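Review: the Fladlow desktop muon detector kit

Muons fall on all of us for free, day and night, so paying $919 to be told about it takes a certain kind of person. I am that kind of person. I bought the Fladlow from Loson, who sell it in Canada, and it arrived with a 67-page manual and a bag of desiccant that was better packed than the circuit board.

The idea is simple enough. Two slabs of plastic scintillator sit one above the other, each with its own light sensor, and when a muon goes through both the box gives a small click. Anything that sets off only one slab gets thrown out, on the theory that it was probably the basement.

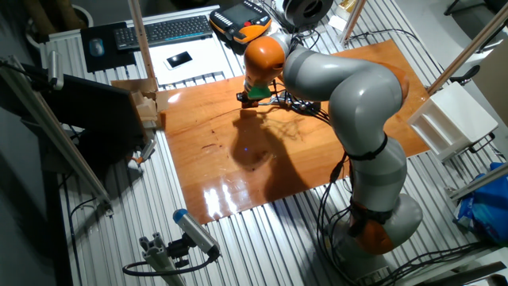
Arm over the varnished board, slotted aluminium underneath.

Assembly

The manual says an afternoon. I took two evenings, most of the second spent wrapping scintillator in foil and black tape until no daylight could get in. It is like wrapping a Christmas present for someone who will be furious if they can see what it is. The foil supplied is generous. The tape is not, and I finished the lower slab with a roll from the junk drawer.

The optical gel is the one part worth being fussy about. Too little and you lose light at the sensor, too much and you own a sticky sensor.
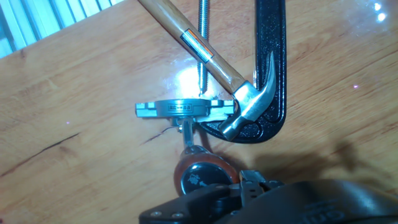

The coincidence board is where Fladlow earns its money. It comes soldered and tested, the threshold has a proper knob, and the two channels plug in only one way round. The case is another story. Its corner pegs are meant to press home by hand and mine would not, and I looked at them for a while with a claw hammer in mind, the ordinary sort with a wooden handle and a label band wrapped round it. In the end I sanded the pegs. The hammer would have been more satisfying and a good deal harder to explain to Loson's returns desk.

Once shut, the thing is properly dark inside. I put it under a desk lamp and then in a cupboard and the rate stayed where it was.

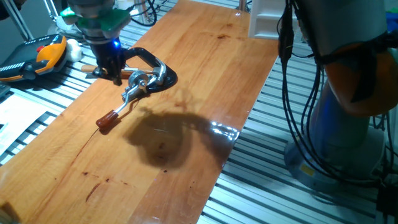 Software

Logging is done by a program called Raptis, which looks like it was designed by people who resent windows, menus and colour. It does one thing, writing a line of text per event with a timestamp, and it did that for 10 days straight without falling over. It will also draw you a histogram, in a shade of mustard.

Tilt the stack toward the horizon and the count drops off nicely, as the textbooks promise. My curve had three bad points in it, all from the night I bumped the shelf.
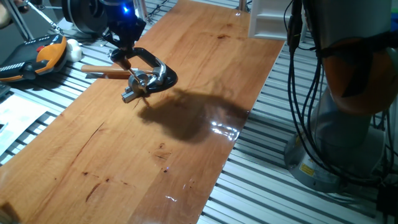 Blue indicator lit, board below with its knots and a bit of glare.

Against the Prastetti

I've used the cheaper Prastetti as well. It has a single slab, so it clicks at everything, and calling its output a muon rate is generous. As a party trick it wins, being louder. If you want to measure something with it, you'll spend the difference on a second one and a long weekend wiring them together.

Verdict

Good detector, average box, software with no manners. I'd buy the Fladlow again, with my own roll of tape and a sheet of sandpaper ready. Mine is on the bookcase, clicking, and the cat has stopped looking up.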